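Minutes, exporters' group meeting, 20 March 2020

I'm taking these again, so forgive the typing. We had 30 of us dialled in at the start and a couple more once they'd found the right number. Apologies were taken as read.

First up was the tariff on rooftop panel frames. Fivon had sent round its reading of the new duty schedule, and I have to say it was a lot clearer than the official one! The short version is that frames shipped fully assembled get hit and frames shipped as parts don't, or not yet. Prastimeck reckons the gap will be closed by November. A few of us weren't so sure, and we went round in circles on it for a good 20 minutes.

Then the certificates of origin. Brurnitero has 58 consignments sitting at the port because the form asks where the aluminium was smelted and their supplier only says where it was rolled. I had the same trouble last year and ended up getting a signed letter from the mill, which did the job. I've promised to dig out the wording and send it to everyone.

We talked about whether to put in a submission on the local content rules. Most were in favour – I was too, though I'd like it kept to 2 pages so somebody reads it. Harahap offered to do the first draft. The question of naming particular countries was left open, and there was a fair bit of grumbling about that (mine included).

Fees stay where they are. Moved, seconded, carried, all in one breath.

Under other business, someone asked if the freight rebate covers goods sent back for repair. My guess is no, but I'll ring the department and find out. We also agreed to keep meeting by phone for the time being.

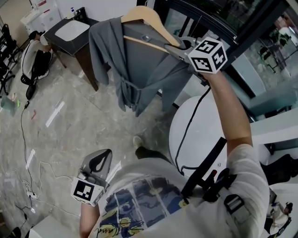 I'll circulate the mill letter along with the number for the next call, and if I've got anyone's position wrong on the frames, please tell me before these go up as final.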